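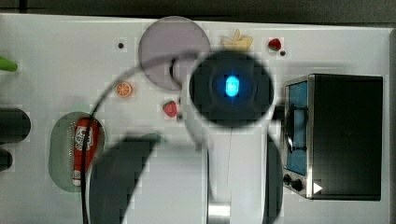
When the Arm Wouldn't Stop: Fault Report on the Breakfast Table Project

Fiifi Alhassan, Wakana Furukawa and Renata Rutkowska
Supervisor: Bernice Nutsugah
7/5/21

14 shares | 3 comments

What we were trying to do

Our project was to get a robot arm to tidy a pretend breakfast table. It had to pick up toy food and put it on a plate, and later on open the door of a toy oven and put something inside. We called the control program Kesus. By the end of the second term it could do the fruit quite well, and we were really pleased with it (Wakana's strawberry pick is lovely to watch!).

Then we had the fault, and the fault turned into the most interesting part of the year, so most of this report is on that.

What happened

We were on run 36 of the plate task. The arm was on its way back to its rest position when Renata let go of the enable button on the hand controller. Letting go is supposed to stop everything. The arm carried on for what felt like ages, swung low over the table and knocked the ketchup bottle on to the floor. Fiifi hit the red emergency stop on the bench and that worked straight away.

No one was hurt. We all had our hands behind the yellow line, which Bernice had made us tape down in December and which we had moaned about at the time. We don't moan about it now.

Finding the cause

Our first idea was the cable. It runs outside the arm and makes a big loop by the wrist, and we had already seen it catch on things. We thought it might have pulled at the plug and cut off the stop signal. Fiifi spent an afternoon wiggling it with the motors off and a meter on the pins, and there wasn't one dropout. So that was wrong, although we did find that the loop was far too long and could drag light toys about.

Next we went to the log. Kesus writes a line every time it sends a position to the arm and another when the controller changes state. Wakana wrote a short script to put the two side by side, and there it was! The button release was at line 3,103, exactly when Renata said it was. The program had seen it and stopped planning new moves. But 63 positions were already sitting in the queue, and the arm worked through every one of them before it came to rest.

We had made the queue long on purpose to get smoother motion. With a short queue the arm juddered whenever the laptop was busy. The old limit was 2,000 positions, which we picked more or less out of the air and never looked at again. Hrvoje Berisha, from the year above, had used the same arm for his project and told us he always cleared the queue on a stop. We had copied his motion code but left out that part, thinking it was only for his gripper.

What we changed

- A button release now empties the queue first and then sends a hold command.
- The queue limit is down to eight positions. The judder came back a bit, so we closed everything else on the laptop and it mostly went away.
- The cable loop is shorter, with enough slack left for the wrist to turn fully.
- The first run of each day is a stop test at slow speed with a clear table.
- One person does nothing except stand by the emergency stop.

Testing the fix

We repeated the return move at three speeds and let go of the button at different points along it. At slow and medium speed the arm held almost at once. At full speed it still coasts a little, and we think that is the arm itself slowing down, but we haven't proved it. Until somebody does, we are keeping full speed switched off.

We also tried pulling out the controller lead in the middle of a move. That one failed the first time! Kesus just kept the last button state it had heard. It now treats silence from the controller as a release, and it has passed every time since.

Still to do

The oven door. We only got as far as touching the handle. We would also like a light on the bench that shows when there is anything left in the queue, and Renata has started on the wiring for it.

Thanks to Hrvoje for the code, and for being nice when we told him which bit we had deleted.

© Kososach Student Projects | Contact | Back to top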